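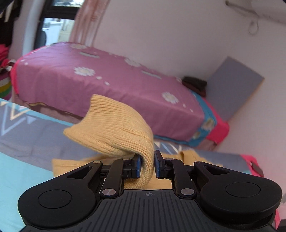

Figure 1. The Didomia hand unit closing on a ribbed knit. Blue pads fitted.

Unit 6: Evaluating a demonstration kit for garment handling
Tutor: Anayeli Zepeda
Lab sessions: Hipólito Ojeda
Notes revised Sunday, October 5, 2025

These notes go with the second half of the product review module. You have already written a one-page buyer's summary for a fixed arm. This unit does the same for a smaller product, the Didomia hand unit, which is sold by Karppinen as part of a kit for recording manual tasks. Bring a printed copy to the lab, as the bench computers are shared.

6.1 What is on offer

The kit comes in two versions. The basic version has one hand unit, one set of pads and the recording software. The paired version adds a second hand unit and a case. Karppinen also sells a labelling service, charged by the recorded hour, which we will leave until Unit 8.

The person using the unit holds it and does the task with its jaws in place of their fingers. The recordings are then used to train an arm fitted with matching jaws. For a buyer, this means that the hand unit and the arm's jaws have to be judged together. A unit that is pleasant to hold but does not match the arm is of little use.

6.2 Parts you need to be able to name

Body: the wide part at the bottom of Figure 1, with a rounded lobe on each side.
Linkage: the black arms that carry the jaws, pinned with screws.
Pads: the blue parts that touch the cloth.
Reference mark: the small crosshair in a circle, just below the jaws.

Use these names in your report. The Karppinen leaflet calls the linkage "the fingers" in one place and "the frame" in another, and last year several reports copied both.

6.3 Why knitwear is a hard test

Woven cotton mostly keeps its shape when you lift it by an edge. A knit stretches, curls and folds back on itself. In Figure 1 the piece between the jaws has come up in a twisted loop while more of the garment lies flat on the bed. A person looking at this can usually guess which part they have hold of. A trained arm has to work it out from the recordings, and a sleeve seen from one side may look much like a hem.

There are three things to look for when you try it yourself:

Pinch depth. Did the jaws take one layer or two? With ribbed cloth it is easy to pick up both without meaning to.

Slip. Mark the cloth with a chalk line at the pad before you lift, and check the line after you put it down.

Background. Patterned bedding and loose clothes near the work are normal in homes. Do not clear them all away before recording. A kit that only copes with a plain table should be marked down for household use, and your report should say so.

6.4 The August trial

Hipólito ran the basic version in August with a small group from the evening course. They made 105 recordings of picking up and moving knitted garments. Of these, 69 were accepted by the software's own check and 33 were rejected. The remaining three were stopped by hand and have been left out of the table on the course page.

Be careful with these figures. The software's check tells you that a recording is complete and can be read. It does not tell you that the garment was handled well. Hipólito watched the accepted recordings again and found several where the cloth had slid out of the jaws part of the way through. When you quote a pass rate, say what was being passed.

The group's comments on comfort were mixed. Those with smaller hands found the body wide and wanted to rest after each run. The ridges on the grip section were liked by everyone who mentioned them.

6.5 Comparing with the Mondell kit

The Mondell kit does the same job but is sold only as a pair. It has softer pads, which hold thin cloth better and wear faster. Replacement pads are sold in packs, and the price of a pack should go into your running costs. We have one Mondell kit on loan from the Grarnholm site until the end of term – please sign for it.

For both products, work out the cost of 100 usable recordings. Include the operator's time, replacement pads and the time spent checking. Leave out the cost of the arm.

6.6 Task for next week

Write two pages for a laundry firm that is thinking of buying one of these kits. Assume the reader knows laundry well and has never bought a robot. State which kit you would choose, what you tested it on and what you did not test. Put your raw notes in an appendix.

Reports without the appendix will be returned unmarked. Lab slots are on the sheet by the door, two people to a slot.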